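The Long Goodbye of the Laundry Room

Last updated: July 2021
3,602 shares | 19 comments

My building took away the laundry room in the spring. It had been in the basement as long as there had been a basement, and it was replaced with a package room, which holds boxes. Some of those boxes, I assume, contain detergent.

The letter from the management company, Haneck, called this an "amenity refresh." Tenants were invited to put machines in their own apartments, at their own expense, wherever the plumbing allowed. In my case the plumbing allowed one spot, in the kitchen, where I used to keep a chair.

I should say that I hated the laundry room. The ceiling dripped on a schedule. One dryer ran so hot that it turned a sweater of mine into something a cat might wear to a funeral. The change machine accepted only bills that had never been touched by human hands. And the place was always full of people, every one of them standing in front of the machine I wanted.

But it was also where I learned everything I knew about the building. I knew who was moving out before the super did. I knew whose mother was visiting, because the towels got folded in thirds. I once got a decent used bookcase, a ride to the airport and a strong opinion about the school board in a single spin cycle. Upstairs, in the hallway, the same people nodded at me like guards at a bank.

Shared laundry has never had much of a reputation. It isn't a town square or a front porch, and it never shows up in those wistful essays about the places where Americans used to run into each other. You go because you are out of socks. I think that's why it worked. A block party requires you to want to be at a block party, and somebody always brings a guitar. Laundry asks for a roll of quarters and an hour you weren't going to use well anyway.

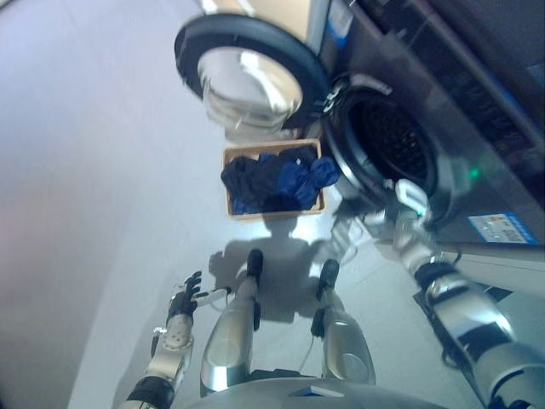

The hour was the important part. An hour is too short to go anywhere and too long to stare at a wall, and so people talked, or at least complained within hearing of each other. Phones cut into this some, but the basement had the signal strength of a submarine. I read more magazines down there than I have anywhere else, most of them about boats.

When the room closed, a few of us tried the laundromat. The nearest one is called Demura Wash & Fold, 5 blocks away and uphill in both directions if you are carrying a comforter. It's a fine place. The floor is clean, there's a television that shows cooking contests with the sound off, and the regulars have their own customs, which I broke on my first visit by putting my basket on the wrong table. I was corrected by a woman half my size. I've used the other table ever since.

After a month most of my neighbors gave up and bought machines. I held out until November, partly on principle and partly from a fear of measuring things. Then I bought one too. The delivery crew took about 10 minutes, and most of that was spent looking at the doorway and then at me.

I won't pretend it isn't wonderful. I can wash one shirt. I can wash a shirt at midnight in my bathrobe, while eating soup, and the only person who judges me is the man downstairs, who judges me through a broom handle. My clothes come out the size they went in. I've saved enough in quarters to buy several more quarters.

What I no longer know is anything about anybody. A couple on the third floor had a baby, and I found out from the stroller. The bookcase people moved away and I have no idea where. There's an app now, Kurup, that Haneck wants us to use for "resident connection," and I did sign up. So far it has told me that the elevator is out and asked me to rate how I feel about that. Someone posted a photo of a lost glove. It got two hearts and no owner.

A friend in the Grukonow Apartments across the park says her laundry room is still open, and she offered to let me use it as if she were offering the pool at her country club. I went once. One of the washers had a note taped to it in capital letters, addressed to WHOEVER KEEPS DOING THIS, with no further details. Two people I'd never met were standing there working out who it was about. They had narrowed it down to the fifth floor.

I stayed through the dryer. I hadn't brought much, just some towels that were already clean.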